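Skenbridge Rents and Repairs: README

Last touched in December, in a flat where the heating was being looked into.

What you've downloaded

A table of 394 private tenancies in Skenbridge, one row per tenancy, with what the rent was, what it became, and how long the landlord took to mend whatever was broken. The tenants' group collected it on doorsteps, at the Saturday stall and through a paper form that asked too many questions. The form has been shortened. The table still has all the columns.

It was put together because the council, when asked how many private tenants had left after a rent rise, replied that it did not hold this information, and when asked who did, replied that it did not hold that either.

Files

tenancies.csv is the main table.
repairs.csv has one row per reported repair, joined to the first file by tenancy_ref.
streets.csv maps old street names to new ones, for the estate that was renamed when it was sold.
notes.txt is Girish Goel's running log of decisions, in the order he regretted them.

Columns in tenancies.csv

tenancy_ref: a made-up number. It means nothing and has been shuffled, so please stop trying to sort by it.
ward: the ward as it stood before the boundary changes.
rent_before, rent_after: pounds per calendar month. Weekly rents were multiplied by 52 and divided by 12. If you multiply by four you will get a cheaper town than the one we live in.
notice_type: none, informal, section_21, other. "Informal" covers texts, phone calls and one conversation through a letterbox.
deposit_held: yes, no, unsure. A lot of people are unsure, and so are several of their landlords.
agent: the letting agent's name where the tenant gave permission, otherwise blank. Lalik and Bhardwaj appear most often in our rows. They are also the two agents nearest the stall, so make of that what you can.
moved_out: yes or no at the time of the second visit.

Columns in repairs.csv

tenancy_ref: as before.
fault: damp, heating, electrics, windows, plumbing, pests, other. Each report gets one fault. Where a leak caused damp which then got into the electrics, we took whatever the tenant complained of first.
days_open: whole days between the first report and the repair. Blank means it was still open when we asked. Blank does not mean zero. An early chart treated it as zero and made Skenbridge look like Switzerland.
reported_how: phone, email, app, in_person, letter.
charged_to_tenant: yes, no, disputed.

How it was collected

Pairs of members knocked on doors in the evenings, after six and before the football. The first visit took the rent and repairs history and the second checked whether the household was still there. Where a different household answered, we recorded moved_out as yes and asked the new people whether they would like to start a row of their own. Several did.

Around 70 forms were left out of the release because the handwriting beat us or the tenant asked to be removed. Anyone can still ask. Archana Bansal deals with removals and is quick about it, and the next version goes up without the row. 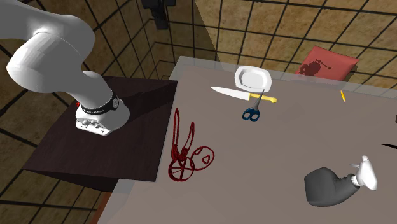
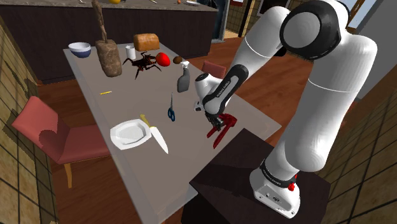

Archana Bansal wrote back on the draft that the repairs section was too kind. By her reading, a fault "closed" by an agent and reported again within the month should count as one long repair, and we had been handing out credit for two short ones. She is right, and repairs.csv now has a reopened column. Rows where the tenant could not remember the dates were left as they were, and reopened is blank for those.

Known problems

The sample is whoever opened the door. People working nights are missing, and so are people who had been told by their landlord not to talk to us, apart from those who took it as encouragement.

Houses in multiple occupation are a mess. Some have one row for the whole house and some have one per room. The column hmo_split tells you which, where we know.

Service charges are mixed into the rent in the Florkosico block. The tenancy agreement there gives a single figure and the management company has declined to break it down. If you are working out averages, run them with and without that block and say which you used.

Any ward with fewer than 10 tenancies has been merged with its neighbour so that people can't be picked out. The merged wards have a plus sign in the name. Spreadsheets dislike the plus sign. We dislike the spreadsheets.

Things it can't tell you

It can't tell you the average rent in Skenbridge, only the average among the people we spoke to. It can't tell you why anybody left. We did ask, and the answers were long, personal and often about somebody's mother, so they are not in the release.

It also won't show that any one landlord is worse than another. Two people have already tried to use it that way, and one of them was a landlord.

Using it

Free for tenants' groups, students, local reporters and anyone who is cross about their boiler. Name the Skenbridge tenants' group when you publish, and say which version you used. If you want it for tenant screening, rent-setting software or a brochure about yields, the answer is no, and Girish will write you a letter. His letters run to several pages.

Version notes

Version 1 had the zero problem described above. Please delete it.
Version 2 is this one. It adds reopened and hmo_split, corrects the spelling of a street that had been wrong on the council's own signs, and drops the satisfaction score, which went from one to five and came back almost entirely as one.

Corrections by email or at the stall, where there is a box. The box is also used for raffle tickets, so write "data" on the envelope.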